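4. Words at Home: Printed Lettering on Household Textiles

4.1 Why textiles?

When people talk about the written surroundings of a home, they usually mean the fridge door, the bookshelf, the cereal box and the pile of mail. We meant those things too when we planned this study. Then we began sorting the photographs from the April round of home visits, and the textiles took over! Tea towels, cushion covers, blankets, pillowcases, bibs, bath mats and aprons turned up with writing on them in room after room, and most of it had never been mentioned in the interviews. One household in Daven told us they had "nothing with words on it in the lounge", and our photographs of that same lounge show a cushion, a throw and a doormat that all carry printed English.

We find this delightful, and we also think it matters. A blanket is read in a different way from a sign. It gets folded, tucked in, turned around and washed, and its words come and go as it moves. A child sitting under it sees the writing from the wrong side, or upside down, or one letter at a time over a knee. Much of the work on signs in public places assumes a reader standing in front of a flat, upright surface. Cloth at home gives us almost none of that, and yet people know what their blankets say, or believe they do.

4.2 The collection

The full photograph set holds 2,000 pictures taken in 40 homes across two towns, Daven and Bunetti. Of these, 936 show at least one piece of cloth with readable letters. We set aside clothing being worn, as well as washing labels and brand tags, which follow rules of their own. What remained was coded for language, letter style, wording, the drawings that went with the words, and the direction of the text as it faced the person using the item. Where only part of a word could be made out, we wrote down the part and left the rest blank. It was tempting to fill the gaps (some of us can now finish any cushion slogan from two letters) but the gaps became one of the most useful things we had.

Blankets and table coverings made up the liveliest group. They are large, they carry several bits of text at once, and they move freely between jobs. A fleece throw may be bedding at night and a table cover by breakfast, and the lettering is almost never arranged to suit either use. Figure 3 gives a typical case, with short cheerful words scattered at different sizes and facing different ways. 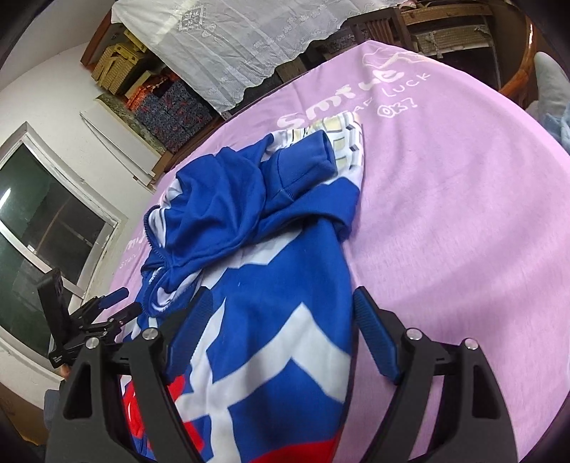
Figure 3. Lavender-pink table covering with white lettering. "Smile" appears upside down from this side, with "LUCK" in thinner capitals to its right and a blue hooded jacket lying on the cloth.

What strikes us about this kind of design is how little it asks of its reader. There is no sentence to follow and no correct place to begin. "Smile" works alone. "LUCK" works alone too, although it may well be the tail of something longer. We call this loose wording, and it was by far the most common pattern on the larger pieces. Tea towels behaved quite differently: they liked whole sentences, often jokes or recipes, with a clear top and bottom.

4.3 Part words and whole meanings

Cloth hides its own text. Folds, table edges and things left lying on top break words into pieces, and our coders at first treated these pieces as damage to the record. We soon changed our minds. In follow-up talks we showed residents close views of lettering from their own homes and asked what the item said. Many gave the full wording with great confidence, and a good number gave a full wording that was wrong. One person in Bunetti had slept for years under what they called "the dream blanket", and the word printed on it was "cream".

Letter style seemed to help. Residents often recalled that a word was "the fat one" or "the one that looks like handwriting" before they could say what it was. Drawings helped even more. Mushrooms, hearts, stars and leaves acted as landmarks, so that people would find the word by way of the picture beside it. Figure 4 shows how close together these parts can sit, with two letter styles, a heart and a large plant-like motif sharing one stretch of fleece.

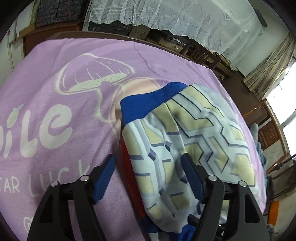

Figure 4. Part words and drawings on lilac-pink fleece: "ile" in large rounded letters, "AR LUCK" in thin capitals, an outlined mushroom and a small heart.

The pairing of fat rounded letters with thin capitals deserves a closer look. We saw it again and again, on goods from very different price ranges. The rounded word tends to be a feeling or a gentle order, and the thin capitals carry a second thought that a reader may or may not get to. Ó Briain, our name for the coding scheme used here, records this as a lead word and a trailing word. The scheme was first drawn up for shop windows in Fasivstead, and we were thrilled at how neatly it moved indoors, with one change: we had to drop the rule that the lead word sits higher. On a blanket, higher depends on where you are sitting.

4.4 What residents said about choosing

We had expected people to tell us that they picked these items for their messages. Very few did. Colour came first, then softness, then price, and the words were often noticed only once the item was home. Gifts were the main exception. Givers in both towns spoke warmly about choosing a particular word for a particular person, and those who received such gifts could nearly always repeat it correctly. Of the 300 items we discussed one by one with residents, the gifts were easily the best remembered, even when the lettering had faded or the cloth had been demoted to the dog's basket.

The language of the text made less difference than we had guessed. English was common in homes where other languages were spoken at the table, and several residents described it as part of the pattern, much like a stripe or a flower. Children were less willing to let it be decoration. They sounded the words out, asked about them, and in two homes had made up songs from them. We return to the children's readings in section 5, where the bath mats also get their due.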